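Cabin Noise in Small Convertibles: My Term Project
Ovidiu Dinu
13 May 2019

I picked this topic for a pretty selfish reason. My aunt let me drive her old Adier roadster last summer and I loved every minute of it, except that I couldn't hear a word my cousin was saying! So when we had to choose something to measure for the term, I already knew what I wanted to do.

I compared two cars, the Adier and a newer Anghel with a folding hardtop. I drove both on the same stretch of the Plukanmont bypass, at 40 mph and again at 71 mph, with the roof up and then with it down. My cousin sat next to me holding the sound meter at ear height (she deserves half my grade for that). 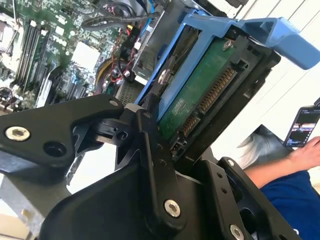

At the lower speed the two cars were closer than I expected. With the roof up I could barely pick a winner, and with it down most of what we heard was tires. At highway speed the Anghel pulled way ahead — its side windows seal much better, and there's a small wind blocker behind the seats that the Adier never had.

I ended up with 161 readings and threw out the ones where a truck was passing us, which left 121. I wish I'd done more runs on a calm day, as the wind picked up during the Adier's second session and that probably made it look worse than it is.

If I get to do this again I'd like to try a soft top with an extra lining, and borrow a second meter for the passenger side.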